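Property Risk Inspection Checklist -- Light Manufacturing, Renewal Survey
Rotelley Mutual, Commercial Lines Loss Control
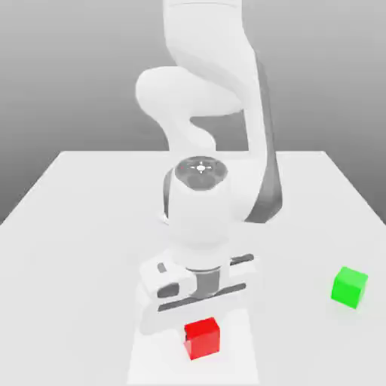
White robotic arm with parallel-jaw gripper over a white tabletop. Computer rendering.

Print this page | E-mail this page

Insured: Wevitz Molded Products
Location surveyed: Building 2, Mosquera Road
Survey date: 10 Oct 2025
Surveyed by: Imani Gallagher, Loss Control
Insured's contact: Lucinda Halvorsen, Plant Manager
Underwriter: Hazel Haverford
Copy to: Myrtle Blackwood, agent of record

Ratings: S = satisfactory. R = recommendation issued. N/A = not applicable. N/O = not observed. Comments are required for every R and N/O. Numbered recommendations are repeated in Section 8 with due dates.

1. CONSTRUCTION AND OCCUPANCY

1.1 Construction class agrees with policy schedule -- S
Masonry noncombustible, one story, steel deck roof. No change from the prior survey.

1.2 Occupancy agrees with policy schedule -- R
The schedule lists injection molding and assembly. The north bay is now also used for storage of customer-owned molds. Values for property of others are not currently reported. See Rec. 25-1.

1.3 Roof covering and drainage -- S
Drains clear. Minor ponding at the southwest corner, no deck deflection noted from below.

1.4 Fire wall between molding and warehouse -- R
Rated door held open with a wood wedge. Fusible link in place but painted over. See Rec. 25-2.

2. AUTOMATIC SPRINKLERS

2.1 Control valves open and locked -- S
All valves found open. Chains and locks in place on the riser valves.

2.2 Main drain test -- S
Residual pressure in line with the last two surveys. Results on the riser tag.

2.3 Clearance below deflectors -- R
Palletized cartons in warehouse aisle 4 stacked to within a hand's width of the deflectors. Eighteen inches required. See Rec. 25-3.

2.4 Contractor inspection reports on file -- S
Quarterly reports reviewed in the plant manager's office. No open deficiencies.

2.5 Heads free of paint, dust and damage -- S
Heads above the regrind station carry light dust. Insured was asked to add them to the cleaning route. No formal recommendation.

3. PORTABLE EXTINGUISHERS AND ALARM

3.1 Extinguishers mounted, tagged and accessible -- S
One unit by the dock office was behind a hand truck. Moved during the survey.

3.2 Waterflow alarm transmits to central station -- S
Signal confirmed by phone with the station operator during the drain test.

3.3 Alarm call list current -- R
First contact on the list left the company last year. See Rec. 25-4.

4. ELECTRICAL

4.1 Panels closed, labeled, three feet clear in front -- S

4.2 Infrared scan within the past 12 months -- N/O
Scan reported as done by an outside contractor. Report could not be located on the day. Ms. Halvorsen will forward it. If it does not arrive by the date in Section 8, treat as R.

4.3 Temporary wiring -- S
Extension cord use limited to portable tools.

5. PROCESS HAZARDS

5.1 Hydraulic fluid type and storage -- R
Mineral-based fluid in all presses. Reserve drums, 600 gallons total, are stored on the molding floor with no containment. Prior surveys showed no bulk storage in this area. See Rec. 25-5.

5.2 Hydraulic shutoff interlocked with waterflow -- N/A
Not required under the current underwriting terms for this class. The underwriter may wish to review this in light of 5.1.

5.3 Barrel heater controls and high-limit cutouts -- S
Test log reviewed. Last entry signed by Tiruwork Ayele, Maintenance Lead.

5.4 Resin dryers and material conveying -- S
Bonding straps in place on the vacuum lines. Filters changed on schedule according to the log.

5.5 Hot work permit system -- R
Permits are issued, but the fire watch section was left blank on several of the permits reviewed. See Rec. 25-6.

6. MACHINE SAFEGUARDING AND EQUIPMENT BREAKDOWN

6.1 Press gates and interlocks -- S
Gate interlocks tested on a sample of presses chosen by the surveyor. All stopped the cycle.

6.2 Lockout procedures posted at each machine -- S

6.3 Air compressors and receivers -- S
Relief valve tags legible. Jurisdictional certificate posted and in date.

6.4 Critical spare parts -- S
Spare drive and controller held for the largest press. Lead time for a replacement screw and barrel is quoted to the insured at 50 working days. This figure should be carried into the business income worksheet.

7. PREMISES LIABILITY

7.1 Walking surfaces, parking lot, exterior lighting -- S
Lot patched since the last survey. One pole light out at the employee entrance, work order already open.

7.2 Snow and ice contract -- N/O
Current contract expires in December. Renewal not signed at the time of the survey. The contractor's certificate of insurance should name Wevitz as additional insured, as it does now.

7.3 Visitor sign-in and escort -- S

7.4 Certificates on file for contractors on site -- S
Certificates sampled. One limit was lower than the contract calls for -- insured notified, no rating change.

8. RECOMMENDATIONS AND DUE DATES

25-1 Report values for customer-owned molds. Provide a list by customer with replacement cost. Due 30 days.

25-2 Remove wedge, replace painted fusible link, and test the door for full closure. Due 14 days. Priority.

25-3 Lower storage in aisle 4 to restore 18 inches of clearance. Mark the height limit on the columns. Due 14 days. Priority.

25-4 Update alarm call list with the central station and send a copy to Loss Control. Due 14 days.

25-5 Move reserve hydraulic fluid to a cutoff room or provide containment and limit the quantity on the floor. Due 60 days.

25-6 Complete the fire watch section on all hot work permits. Retrain permit issuers. Due 30 days.

Open item 4.2: infrared scan report. Due 14 days.
Open item 7.2: signed snow and ice contract with certificate. Due before expiration of the current contract.

9. SURVEYOR'S COMMENTS TO UNDERWRITING

Housekeeping is above average for the class. Management was cooperative and two minor items were corrected on the spot by maintenance staff or the dock crew. The main concern is 5.1 in combination with 1.4 -- an oil spray fire on the molding side would have an open path to the warehouse until the door is repaired. Loss estimates should be run both with and without the fire wall credit until Rec. 25-2 is confirmed closed.

Responses may be sent by the insured or through the agent. Photographs are accepted as proof of completion for 25-2 and 25-3. A revisit is suggested for 25-5.

This survey is for underwriting purposes only. It does not certify compliance with any code or law, and it does not list every hazard that may exist.

0 comments | 2 shares

Rotelley Mutual Loss Control | Contact us | © 2025 Rotelley Mutual | Back to top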